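Snædís Overgaard keeps her tables upside down for most of their lives. In the Lostari workshop they lie on blankets with their legs in the air, and she steps around them with a cup of coffee as if they were sleeping dogs. When I visit there are three of them on the floor, and the first thing she does is kneel beside the nearest one and pull me down with her.

"Look along it, not at it," she says, with her cheek nearly on the tabletop. "Get your eye right down. Now you can see which way it runs."

She is talking about grain, and she can talk about grain for a very long time. I had come to ask about the Tellholm table, the pale, plain-looking one that has made her name among people who like their furniture quiet. We got to the legs eventually. The first hour went entirely to the top!

"People tell me they bought it for the shape," she says. "Then a year later they write to me and it's all about the surface. One woman has a favorite spot. She always sits there for breakfast and she won't let guests have the chair."

Overgaard grew up over her aunt's frame shop and learned to cut moldings before she could ride a bike. She spent eight years building kitchens for Bergmann, a firm she still speaks of warmly, and it was there that she began setting aside the pieces she couldn't bear to see go inside a cabinet.

"Somebody would put the best face on the back of a drawer," she says. "I'd open the drawer, see it, and feel sick. So I started a shelf. Ragnheiður, who ran the floor, said I could keep the shelf as long as it never reached the window. It reached the window in one winter."

The pattern she loves best is the cathedral, the stack of pointed arches you get when a board is cut flat through the growth rings. Some makers find it too busy for a light table and go for straight lines from end to end. Overgaard thinks they're missing all the fun.

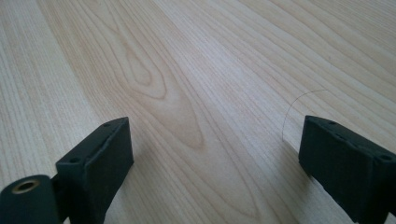 "I want one thing to happen in the middle and then I want calm on both sides," she says. "An arch inside an arch inside an arch, and then those thin straight lines going off quietly. Your eye goes in and comes out again. It's like a pond after you've thrown the stone."

She places the figure a little off center when she can. Dead center looks like a badge, she says, and too far over looks like a mistake. Her business partner, Ívar Oddsson, has learned to leave the room while she decides. He does the joints and the accounts, and he once timed her at six hours over a single top.

"It was raining," says Overgaard. "And I was right about it."

She is just as particular about what goes over the wood. She tried glossy finishes early on and hated having to look past the reflection of the lamp. These days she wants it matte, with enough of a sheen that the morning gets something to work with. Visitors often ask if it has been finished at all, and she takes that as the nicest thing anybody could say.

So what should the rest of us do with a pale table and a household that eats spaghetti? Overgaard laughs and gets up off the floor at last, brushing her knees. Wipe it with a damp cloth, dry it, and move the fruit bowl now and then so the color changes evenly.

"And clear it off sometimes," she says. "Completely, mail and everything. Have a look at it with nothing on. Then put all your stuff back and have dinner."

She is already kneeling by the second table when I find my coat. There's a bit near the far end she wants to show me before I go.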